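4.3 Aligning and Checking a Recorded Episode

Read this section after you have copied episodes from the hand-held gripper to the workstation (section 4.2). Drundar does not start training on an episode until its status is Checked. The steps below apply to Drundar with the Vitura pose tracker. If you use a different tracker, see Appendix C for the file format first.

Before you start

The gripper calibration file must be in the project folder. If the fingers have been removed or replaced since the last calibration, repeat section 3.5. An old file will load without a warning, but the finger opening will be wrong in every episode.

Opening the episode

1. Start Drundar and choose Project > Open.

2. Select the episode in the left-hand list. New episodes are marked Raw.

3. Click Load. An episode of 2,000 frames or fewer opens at once. Longer episodes open in parts, and the slider stays gray until the last part is in.

4. Drag the slider to a frame where both fingers are in view and fully apart. Click Set Open Reference.

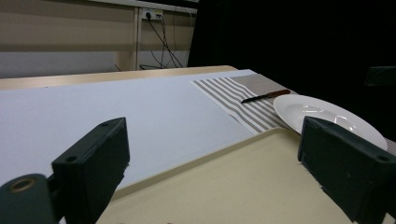

Figure 4-6. Tabletop episode, fingers open. Plate and knife on the striped placemat.

5. Check the finger masks. Each mask should cover its finger up to the beveled top and leave out the table and anything on it. In dark views like Figure 4-6 the fingers are in deep shadow, so raise Mask Gain until the outline follows the edge of the finger. The default is 30. Do not go above 80.

Note: Mask Gain changes only the mask. It does not change the stored video.

6. Where objects pass behind a finger, as the plate does in Figure 4-6, step forward and back a few frames. If the mask jumps onto the object, click Lock Shape and run the mask again.

Aligning the tracks

7. Open the Timing tab. The upper line is the finger opening taken from the video, and the lower line is the pose track.

8. Click Auto Align. Drundar shifts the pose track and shows the offset in milliseconds.

9. Play the episode at half speed. If the drawn path lags behind the video, adjust the offset by hand with the arrow keys.

10. Click Save Offset.

Caution: Save Offset overwrites the earlier value. There is no undo – write the old number down if you may need it again.

Marking the episode

11. Trim the start and end so that only the task is left. Keep at least one second before the first finger movement.

12. Choose a task label from the list. Labels typed by hand are not passed on to the planner.

13. Click Mark as Checked.

If the status stays Raw

Look at the message line at the bottom of the window. "Pose gap" means the tracker lost its position during the episode. Short gaps can be filled with Tools > Fill Gaps. Leave out episodes with long gaps and record them again. "Frame count mismatch" means that the video and the pose file have different lengths, for example 2,000 frames against 1,696. Copy the episode again from the gripper. If the message comes back, the recording itself is incomplete and cannot be repaired in Drundar.

Section revised 13/09/2022, A. Kahsay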